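3.2 遥操作示教数据的采集

本节说明示教数据的采集方式。任务为厨房环境中的抽屉开启,全部在仿真中完成。操作者通过手持控制器控制机械臂末端的位姿,夹爪开合由扳机键给出。控制器的位移按固定比例映射到末端坐标系,操作者松开离合键时映射中断,可将手移回舒适位置后继续操作。遥操作接口沿用我们此前开发的Keto,仿真场景由Warnora生成,二者通过同一时钟同步。

我们最初考虑过直接拖动示教。在实物机械臂上,拖动示教的轨迹较为平滑,操作者也能感受到接触力,但手臂和身体常进入相机视野,采集到的图像无法直接用于训练视觉策略。遥操作没有这一问题,代价是操作者缺少力觉反馈,在夹爪接近把手时容易停顿或反复修正。为减轻这一影响,控制器在检测到接触时给出短促振动,振动强度不随接触力变化。

采集前,每位操作者先进行30分钟的练习,练习数据不计入数据集。正式采集时,每段示教从随机的初始关节构型开始,抽屉的目标编号以文字形式显示在操作界面顶部。抽屉拉开距离超过阈值并保持静止后,系统自动结束录制。操作者也可主动放弃当前示教,被放弃的轨迹单独保存,不参与训练。

我们共录制200段示教,经筛选后保留113段。筛选依据有两条:一是末端在接触前不得与柜体发生明显碰撞,二是目标抽屉之外的抽屉不得产生位移。停顿时间较长的轨迹没有剔除,仅对其中速度接近零的片段进行降采样。初步实验表明,若保留全部停顿,策略在把手附近容易停滞;若将停顿完全删去,夹爪闭合前的对准动作又过于急促。

策略的图像输入来自腕部视角。该视角随末端运动,柜面在图像中常呈较大倾斜,各把手的表观长度也随距离明显变化(图3)。因此,仅凭把手在图像中的位置难以判断其所属的抽屉,策略需要同时利用柜面接缝和末端位姿。
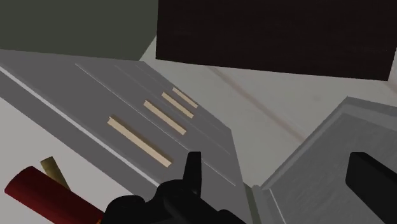 图3 仿真环境中的腕部视角。灰色柜面上可见四根浅米色条形把手,夹爪处于张开状态,两指间未夹持物体。

末端位姿以机械臂基座为参考系表示,旋转部分采用六维连续表示,与夹爪开合量一起组成9维本体输入,并增加一维用于记录离合键状态。离合键状态只在数据清洗时使用,训练时去除。动作标签取相邻两个采样时刻之间的末端位姿增量,不使用控制器的原始读数,以避免手部抖动直接进入标签。

与Koech数据集的采集流程相比,本文没有要求操作者沿预设路径接近把手。不同操作者的接近方向差异较大,这种差异在训练集中予以保留,其对策略成功率的影响见4.3节。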